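Interval (film exhibition)

An interval, also called an intermission, is a planned break in the screening of a feature film. It survives as a routine part of moviegoing in India and in parts of the Middle East, Africa and Europe, and has mostly vanished from ordinary screenings in Australia and North America. Supporters describe it as a storytelling tradition. The case for that is weaker than it is usually made to sound, and much of the writing on the subject repeats claims that have never been properly tested.

Origins

The usual account holds that the interval began as a technical necessity. A theatre with a single projector had to stop while reels were changed, and the audience stretched its legs in the meantime. This is true as far as it goes, but it explains several short stops per film, where the modern interval is one long one. Stage plays, opera and variety bills had breaks well before cinema, and early exhibitors often worked in the same buildings. Which of the two habits mattered more is unclear, and writers who state it flatly rarely offer a source.

Roadshow presentations of long American and British films in the 1950s and 1960s included an overture, an intermission and printed programs. These were sold as prestige events at higher prices. Whether the audience wanted the break or merely put up with it was seldom asked.

Use in Hindi cinema

Hindi commercial films are generally written with the break in mind. The scene just before it, sometimes called the interval point or interval block, is expected to carry a reversal: a death, a secret revealed, a hero arriving at the wrong moment. Screenwriters are said to draft this scene early and build outward from it.

Critics have made a good deal of this structure. In her study of popular film form, Valquíria Assunção argues that the interval "gives the audience two endings for one ticket." The phrase is quoted often. Her evidence is thinner than its reputation suggests, resting on 30 films, nearly all of them hits. A film whose first half falls flat has an interval too, and it gives people a convenient time to go home. None of those were in the sample.
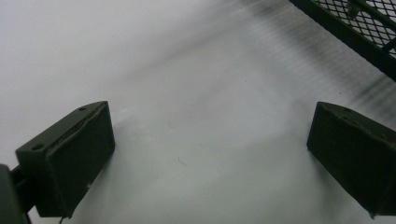 Estrella Mendoza, replying to Assunção, pointed out that foreign films shown in Indian theatres are also stopped, often in the middle of a scene and sometimes in the middle of a sentence. If the break were chiefly an artistic device, she wrote, it would be hard to explain why it is forced on films that were never built for it. Assunção's later edition mentions the objection in a footnote and does not answer it.

Concessions

The plainer explanation is food. Theatres commonly share ticket revenue with distributors but keep most of what they make at the snack counter, and a break sends the audience past that counter a second time. Exhibitors do not hide this, although trade publications tend to place it well below "audience comfort" in their lists of reasons.

Figures should be read with care. A report by the cinema chain Kimeck claimed that 94 per cent of its patrons favoured keeping the interval. The survey was handed out in the lobby, during the interval, to people standing in line for popcorn. Patrons who had stayed in their seats were not asked, and neither were those who had left the building. The report has still been cited in later articles as though it settled the question.

The Jirnville trial

One of the few attempts to measure the effect took place in Jirnville, where the Clerau, a 300-seat single-screen theatre, ran the same films with and without a break on alternating nights through September. Management reported higher snack sales on interval nights and no clear difference in attendance. The result was presented as a win for the interval. It shows that people buy more food when given more time to buy it, which was not in dispute. Evening shows with a break also finished later, and the published summary leaves out staff overtime.

Decline and attempted revivals

Multiplexes shortened or dropped the interval in many countries as scheduling tightened, a trend well underway before 2000. Longer running times have brought regular calls for its return, mostly in opinion columns. Some independent theatres have inserted breaks on their own and been told by distributors to stop.

The app company Yeh promoted a different remedy, alerting viewers to scenes they could miss while they went to the washroom. Its listings were compiled by users. Which scenes count as dispensable is a matter of taste, and the entries for song sequences in Hindi films were particularly contested, with some users marking every song as skippable and others marking none.

See also

Overture (film)
Roadshow theatrical release
Double feature
Single-screen theatre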